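I told Callum Greenwood I'd have the truck emptied by noon, and at twelve-thirty I was still up to my knees in other people's curtains. Wednesday is textile day at the Bainbridge transfer station, and everybody in town must clean out their closets on Tuesday night.

You get 31 bins and every one has a rule. Cotton goes left, wool goes to the back wall, anything with a zipper goes to Roy Whitlock, who cuts them out and keeps them in coffee cans (he has plans for them, don't ask me what).

Then I pulled out the green dress. No tag, no stain, not one pulled thread!
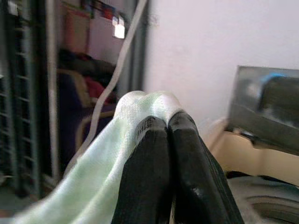
Pale green and a little shiny.

"Rags," Callum said, walking by.

"It is not rags," I said, way louder than I meant to.

I knew that dress, see. My sister wore it to the Atmont dance in July, the summer she quit speaking to me, and I'd zipped her into it myself. I turned it over and there was my own crooked stitching at the hem, thirteen years old and still holding.

So I folded it up, stuck it in my lunch bag on top of the sandwich, and went out to the lot to see if I still had her number.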